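Search minutes...

Gripper trials, April, 2:10 p.m. Arsen Polishchuk in the chair, the Kivora fingers in disgrace.

1. Kivora against Pistow, on laundry. Kivora dropped 21 of 192 picks. Pistow dropped 87 and kept its dignity.
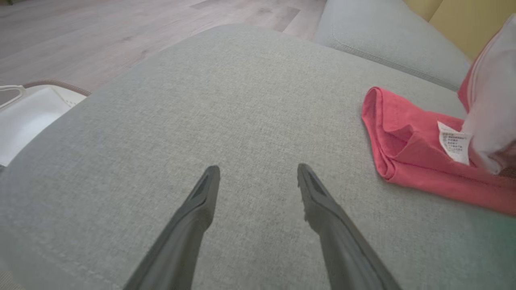
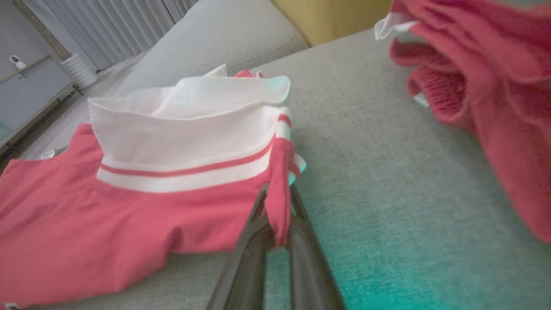 Wrist camera, sofa station, red garments.

Dovhaniuk objected that drops on a sofa are cheap and asked for the same run on towels. Agreed, with sighing.

2. Finger pads: deferred again.

3 shares 0 comments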